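Ruído de fundo e concentração em salas de estudo partilhadas
Relatório de projeto, unidade curricular de Métodos de Investigação Aplicada
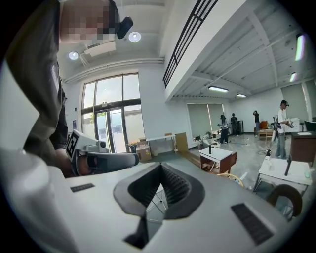 Que questão orienta este relatório?

O relatório procura determinar se a organização do espaço e do horário nas salas de estudo partilhadas influencia o modo como os estudantes avaliam a própria concentração, e em que medida o ruído de fundo explica essa avaliação.

1. Enquadramento

A residência académica de Sistley dispõe de três salas de estudo de acesso livre, designadas pelos nomes Flukden, Ross e Muvbridge. As salas foram abertas em momentos diferentes e seguem regras de utilização distintas. Na sala Flukden vigora o silêncio permanente. Na sala Ross é permitida a conversa em voz baixa. A sala Muvbridge destina-se preferencialmente a trabalhos de grupo e não tem qualquer restrição durante o dia, passando a regime de silêncio às 22h00.

A coexistência dos três regimes tem dado origem a reclamações recorrentes, sobretudo nas semanas que antecedem os exames. As reclamações incidem quase sempre sobre o ruído, embora a leitura do livro de ocorrências mostre que muitas delas mencionam também a falta de lugares, a circulação constante junto às portas e a temperatura. Pareceu pertinente averiguar se o ruído constitui de facto o fator principal ou se funciona como designação genérica para um conjunto mais alargado de incómodos.

2. Objetivos

O objetivo geral consistiu em relacionar o nível sonoro registado em cada sala com a concentração declarada pelos utilizadores. Foram ainda definidos como objetivos específicos a identificação dos períodos do dia em que ocorrem mais interrupções e a recolha de sugestões dos residentes quanto às regras de utilização.

Ficou fora do âmbito do trabalho qualquer avaliação do desempenho académico. A relação entre condições de estudo e classificações depende de variáveis que o grupo não teria meios de controlar.

3. Metodologia

A recolha de dados decorreu durante o mês de novembro e combinou dois instrumentos: um questionário em papel e o registo do nível sonoro.

O questionário foi composto por 16 perguntas, das quais a maioria era de resposta fechada, numa escala de cinco pontos. As últimas duas permitiam resposta livre. Os exemplares foram deixados à entrada das salas e recolhidos ao final de cada noite numa caixa fechada. Distribuíram-se 122 questionários e foram considerados válidos 87. Os restantes não foram devolvidos ou apresentavam páginas por preencher. O preenchimento foi anónimo, tendo-se pedido apenas a indicação da sala, da hora de entrada e do tipo de tarefa em curso.

O nível sonoro foi medido com um sonómetro portátil cedido pelo laboratório de física, colocado sobre uma mesa afastada das janelas. Em cada sala fizeram-se leituras de manhã, a meio da tarde e à noite. O aparelho foi calibrado antes do início da recolha. Na sala Ross, as leituras da primeira manhã foram excluídas por terem coincidido com a substituição de uma persiana.

4. Resultados

As leituras confirmaram a ordenação esperada: a sala Flukden apresentou os valores mais baixos e a sala Muvbridge os mais elevados. A diferença entre as salas foi mais acentuada a meio da tarde e atenuou-se à noite, quando a entrada em vigor do regime de silêncio aproxima a sala Muvbridge das restantes.

A concentração declarada não acompanhou esta ordenação. Os utilizadores da sala Ross indicaram, em média, maior facilidade de concentração do que os da sala Flukden, apesar de o ambiente ser mais ruidoso. Nas respostas livres, vários utilizadores da sala Flukden referiram que, em silêncio completo, qualquer som isolado (uma cadeira arrastada, um fecho de mochila, a abertura de uma garrafa) se torna motivo de distração. Outros mencionaram o desconforto de se sentirem observados quando se levantam.

Na sala Muvbridge, as respostas dividiram-se de acordo com a tarefa. Quem realizava trabalhos de grupo ou exercícios de cálculo atribuiu pouca importância ao ruído. Quem lia textos extensos ou redigia classificou a sala como inadequada, mas justificou a escolha com a falta de lugares nas outras duas.

Quanto às interrupções, o período mais crítico situou-se no início da noite, logo após o jantar, nas três salas. A causa mais assinalada foi a entrada e saída de pessoas, seguida da utilização de telemóveis. A conversa entre utilizadores surgiu apenas em terceiro lugar.

5. Discussão

Os dados sugerem que a previsibilidade do som pesa mais na perceção dos residentes do que a sua intensidade. Um fundo sonoro constante e moderado, como o da sala Ross, parece ser mais bem tolerado do que um ambiente silencioso com perturbações esporádicas. Esta interpretação deve ser lida com prudência, dado que os utilizadores escolhem a sala e é plausível que os mais sensíveis ao ruído procurem precisamente a Flukden.

Regista-se igualmente que parte das queixas sobre ruído resulta da ocupação. Um estudante que pretende ler e encontra lugar apenas na sala Muvbridge fica exposto a um ambiente que não escolheu.

6. Limitações

A amostra é reduzida e foi recolhida num único mês, anterior à época de exames. A distribuição dos questionários à entrada das salas excluiu os residentes que deixaram de as frequentar, cuja opinião teria interesse evidente. O sonómetro fornece leituras pontuais e não permite reconstituir a variação ao longo de uma hora completa.

7. Recomendações

Propõe-se a antecipação do regime de silêncio da sala Muvbridge para as 20h30 durante a época de exames, mantendo-se o horário atual no restante período letivo. Recomenda-se a colocação de amortecedores nas portas e de feltros nos pés das cadeiras, com prioridade para a sala Flukden. Sugere-se ainda a afixação, junto à entrada principal, de um quadro com as regras das três salas, dado que alguns inquiridos desconheciam que os regimes eram diferentes.

Anexo A: modelo do questionário
Anexo B: registo das leituras por sala e período do dia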